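Tabletop Task Participants, Part-Time
Hagedorn Studio, Prarnitcombe
Posted 2023-11-06

Hendholm is looking for people to carry out simple household tasks at a table in our Prarnitcombe studio. The work covers small metalware and kitchen items: dishes, lids, spoons, trays and similar things. You will pick items up, set them down, sort them by size and put them back where they started. No earlier experience is needed.

We have 50 places open for the round that begins in February. Each participant is booked for 9 sessions. Sessions are held in the morning or the afternoon, and you can choose one or the other when you apply. Please do not apply if you can only come once or twice.

What you will do

Work at a white table from a printed task card. Most cards have four or five steps and are repeated with a different dish or utensil. You may sit or stand. A supervisor sets out the items before each card and notes the card number when you finish.

Between cards you will wipe the tabletop and return the items to the Anix shelving along the back wall. The shelves are labeled.

Who can apply

You must be 18 or older, able to read task cards in English and comfortable using your hands for up to two hours with breaks. Left-handed applicants are welcome. Tell us about any metal allergy, as many of the dishes are stainless steel.

Please leave rings, bracelets and watches at home or in a locker. Long sleeves should be rolled up.

Pay

Participants receive $175 for the full set of sessions, paid by bank transfer after the last one. Parking behind the building is free.
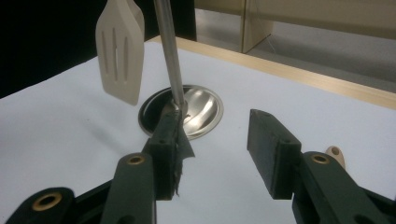

How to apply

Send your name, phone number and preferred time of day to the Hendholm studio desk, and quote reference 366. Applications without the reference may be delayed. If you are offered a place you will get a start date, a map and a consent form, which you should sign and bring to your first session.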